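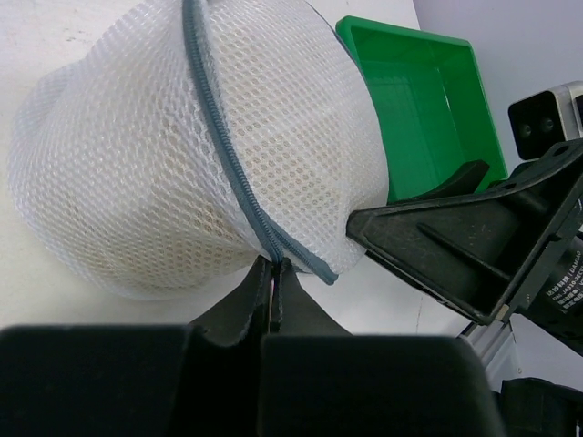 I have zipped the same laundry bag 281 times since September, and I have opinions about it now. The plan was 400. Deepika Rai, who set the number, has a chair by the window and does not zip.

People at Cluminwood like to say we're "teaching" the arms. I taught swimming for 2 summers, and the children occasionally did something I hadn't shown them. The arms want my exact wrist, my hesitation, my bad habit of tugging a zipper twice. Last week I watched a playback and saw myself being impatient with mesh, at half speed, in black metal.

My complaint is with the word "demonstration." It suggests expertise. I drive two grippers by remote control with the grace of a man eating soup in mittens, and we save the result as the right way to do it. Surely someone in Oremside closes bags for a living – hire her for six days, pay her well, and throw mine out.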